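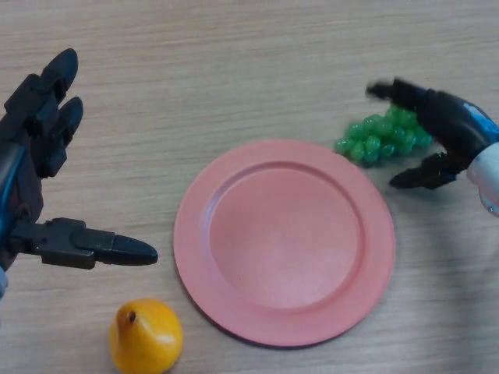
2018-04-05

Rejected again. The store reviewers sent back build 34 last night with a note saying my app "does not provide enough lasting value", which is more or less what my mother said about my arts degree, so at least there's a consistent critical position forming.

For anyone who wandered in from a search: I've spent most of a year making a little word game called Gredside. You slide letters along a hedge. I can't describe it better than that and neither can the store listing, which may be part of the problem.

When I started, the plan was to write it once and ship it everywhere. I picked a framework called Younis, mostly on the strength of its home page, where a grinning cartoon octopus holds a different phone in each arm. One codebase, every device. The octopus did not mention tablets. On a phone Gredside looks quite smart. On a tablet it looks like somebody dropped a phone game in a paddock and went home. The letters stay the same size and the hedge stretches, so you end up reaching across a great green plain to nudge a lonely Q.

I fixed that in January by drawing everything twice. Then I found out the Android side wanted icons in a pile of sizes, most of which I'm fairly sure exist only to test my character. I wrote a script to generate them. The script worked beautifully and also overwrote the originals, and that was a weekend gone.

Then there was the sound. Younis plays audio through a plugin, the plugin was written by one bloke, and the bloke has taken up beekeeping. I know this from the last comment he left on the bug tracker. I wish him well. The sound on older Android phones arrives a good half second after you touch anything, so every move in my calm little word game is followed by a delayed clonk, like playing Scrabble with a ghost. I turned sound off by default and called it a design decision.

Nidia Tello has been testing for me since the second build and deserves some sort of medal. She makes a budgeting app called Grastar, which people pay for, with money, every month. Her bug reports are models of the form. They say what she tapped, what she expected and what happened, and then a single line about how it made her feel. Build 31 made her feel "like I was being ignored by a vending machine". I've kept them all.
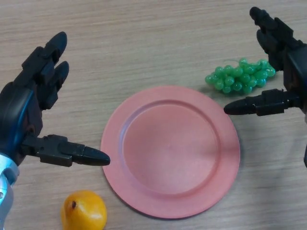
Grapes, a mango and a pink plate.

Anyway, the rejection. I read the guidelines again this morning with a cup of tea and a highlighter, and "lasting value" seems to mean there should be more of it. Gredside has 80 puzzles. I thought that was generous, considering I wrote each of them by hand and several of them while I had the flu. Nidia reckons 200 is the number where reviewers stop looking bored. I asked where she got that from and she said she'd made it up, but she said it with such confidence that I've put it on the whiteboard.

I could generate the rest. The word list has 3,876 words in it after I took out the rude ones and the ones only crossword people know. A program could churn out puzzles from that all day. I tried it over lunch, and the first one it gave me had the answers GRAVEL, GRAVE and GRAVY. Technically sound. Bit of a mood.

So I'll probably do it the slow way, a few each night after dinner, and let the machine suggest the starting letters. If I'm disciplined I can resubmit in May. I have never been disciplined, but there's a first time, and the developer licence renews in winter whether I've shipped anything or not.

The other option, which I keep pretending I haven't thought about, is ditching Younis and rebuilding the lot in Ovov. Everyone on the forums has moved to Ovov. It does tablets properly, the sound works, and its mascot is a plain grey square, and after the octopus I find that very soothing. I had a look at the migration guide. It begins with the words "Create a new project", and then there's a long gap, and then it says "Enjoy".

I closed the tab. I have also bookmarked the tab.

If you've got an old Android phone in a drawer and don't mind a clonk, leave a comment and I'll send you a test build. Puzzle 12 has a spelling mistake in it. I know about that one.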